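How to wash and dry a wool sweater without shrinking it 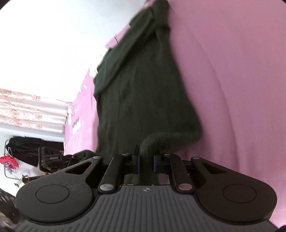
Wool shrinks mainly from three things together: heat, rubbing and a sudden change of temperature. If you keep these under control, you can wash almost any sweater at home, and you do not need a special machine. Choose first the place where you will work, and put some cloth there in a color that is far from the color of the garment. Dark green against pink, for example, is very good, and you will notice every bit of lint. I use an old bedsheet folded in two.

What you need: a basin, a wool detergent, two large towels, a measuring tape and a flat place with some air.

1. Measure before you wash. Write down the width of the chest, the length of the body and the length of one sleeve. Without these numbers you will later be guessing.

2. Fill the basin with cool water. Mine takes 6 liters. Add the detergent and mix it with your hand before the wool goes in — never pour it directly on the wool.

3. Turn the sweater inside out and press it under the water until no more air comes out. Leave it for ten minutes. Do not rub it, also not at the collar. For a stain, press with two fingers and release, many times.

4. Pour out the water while you hold the sweater against the side of the basin. Fill again with water of the same temperature. Repeat until the water is clear.

5. Lift it with both hands from below. A wet sweater is heavy — my gray one weighs 700 grams dry and much more from the basin — and if you lift it by the shoulders they will become long.

6. Lay it on a towel, roll the towel together with the sweater and press with your knees. Do not twist. Change to the second towel and do it again.

7. Open it flat and pull it softly to the measures you wrote. Close the buttons if it has them. Turn it over after one night.

My neighbor Begoñe Urquijo puts a rack over the bathtub for this, and it dries faster there than on my table. Keep it away from the radiator and from direct sun.

If the sweater is still a little short when dry, wet it once more in cool water and repeat from step 6. Felted wool will not come back this way.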